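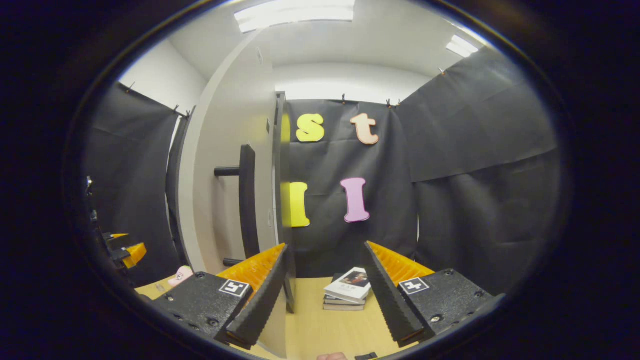

*Black fabric on the walls, two fluorescent panels above.*

# How to line a small photo booth with black fabric

I sell used lenses and small camera parts from my home, and for a long time my pictures had gray, dirty looking backgrounds. Lining the booth with fabric solved most of it. The work takes one afternoon.

## What you need

- black fabric, matte, enough for the back, both sides and the floor
- staple gun or strong double-sided tape
- scissors and an iron
- 2 light panels of the same color temperature

Please do not buy satin. My first fabric was a shiny one from the market in Skilcombe and every fold made a white line in the photo.

## Steps

1. Wash the fabric one time and iron it. New fabric keeps the fold marks from the store for many weeks.
2. Cut the back piece first. Leave a hand width extra on each side.
3. Fix the back piece at the top, in the middle, then go to the corners. Pull it only a little. If you pull strong, the weave opens and the wall shows through.
4. Do the sides in the same way, and let them cover the edge of the back piece.
5. Lay the floor piece last. Do not glue it, you will want to take it out for cleaning.
6. Fix the panels to the roof and keep the cables outside the booth.

## Camera settings

I work with ISO 600 on my old camera, which does not offer 640. Set the exposure by hand, otherwise the camera sees so much black that it makes everything too bright. Set the white balance with a gray card under the same lamps.

## Dust

Black fabric collects every hair. I use a lint roller before each session, and in August, when the windows are open, also in the middle of it.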